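I get the same handful of emails every week about Druvus, the little download manager I keep going on about, so I finally put my answers in one place. I don't work for them, I just use it every day and write about it on this blog. Last updated 23 November 2019.

## Do I have to pay for it?

Nope! The free version lets you run three downloads at once, and that's what I used for ages. The paid one raises it to 20, plus you get the scheduler. I only upgraded for the scheduler (my connection is miserable in the evening, so I let the big stuff run overnight).

## My download stops at 99% and just sits there. What do I do?

Ah, this one. Most of the time Druvus has all the pieces and is busy joining them together, so with a really big file give it five minutes before you touch anything. If it's still stuck after that:

1. Right-click the download and choose **Pause**.
2. Check how much free space you have. Joining needs room for a second copy of the file, and it doesn't warn you.
3. Choose **Resume**, then **Verify pieces**.

Please don't delete the temp folder! Philomena Ankrah wrote to me in October after she did that and had to start a 13 GB file over from zero. Sorry again, Philomena.

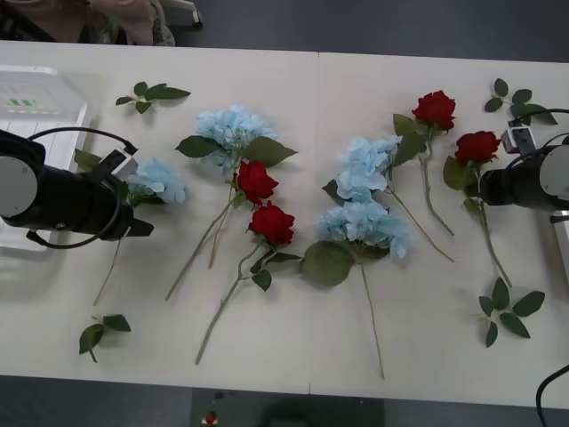
*Blue hydrangeas and red roses on a white table*

## Can I pick up a download after a restart?

Usually, yes. The server at the other end has to allow it, and you can tell by the small green arrow next to the file name. Gray arrow means it'll start from the beginning again, so leave the computer on if you can.

One more thing, some sites give you a link that expires. If you come back the next day and get a "link refused" message, go to the site, copy the fresh link, and paste it under **Properties > Change address**. Your progress stays where it was.

## Does the browser add-on work with every browser?

I've used it in Nullton and in Odoi and it's fine in both. Odoi asks for permission again after each big update, which is annoying, and until you click yes it quietly goes back to its own downloader. So if Druvus suddenly stops catching your files, look there first.

## Is it faster than just using the browser?

Sometimes a lot, sometimes not one bit. It opens several connections to the same file, and that helps when the server limits the speed of each one. If your own line is the slow part, it can't do anything about that. I leave mine on five connections. I tried cranking it up once and the site blocked me for the rest of the day, so, you know, go easy. 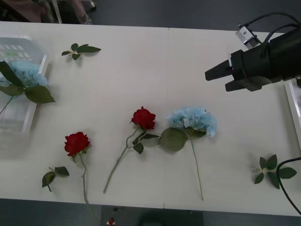 ## Where should I get the installer?

From the Druvus site and nowhere else. I know the "download portal" pages show up higher in search, but a lot of them wrap the installer in a bunch of extras (toolbars, a "PC cleaner", a new homepage you never asked for). If you already ran one of those, uninstall the extras first and then install the clean copy over the top. Your list of downloads will still be there.

## Can I move my unfinished downloads to a new computer?

Yes, and thanks to Lamisi Quartey for testing this with me! Close Druvus on both machines, copy the whole data folder over, and open it on the new one. The drive letter has to match or every item shows up red. If it doesn't match, select everything, choose **Relocate**, and point it at the new folder.

## Have you tried Nokden?

I have it installed on my laptop and I'm still making up my mind. The window is nicer to look at, but I miss the queue. I'll write a separate post when I've used it longer.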